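Ticket 302 – Dunleavy label printer, skipping every other label

Hi again, Gus here. So I swapped in the new Sostden roll (500 labels, the small ones) and it still feeds a blank after each good one! I ran the gap calibration twice, cleaned the roller and set the darkness back to default. Same thing.

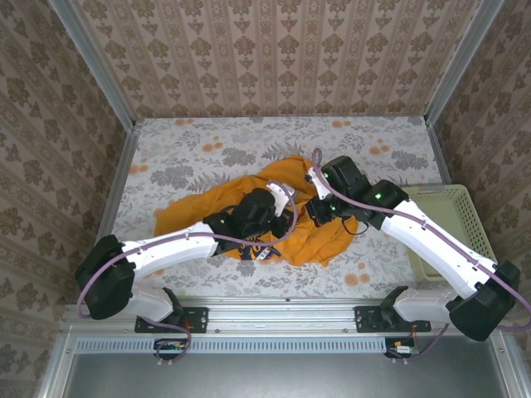 *Orange-yellow cloth on the floral tabletop.*

Update, Friday – switched the media type from continuous to gap in the Skidik driver and printed 114 in a row with no blanks. Could you leave this open until I've run the Geltard order? It's the driver on the second PC I don't trust yet.

– Gus Escobedo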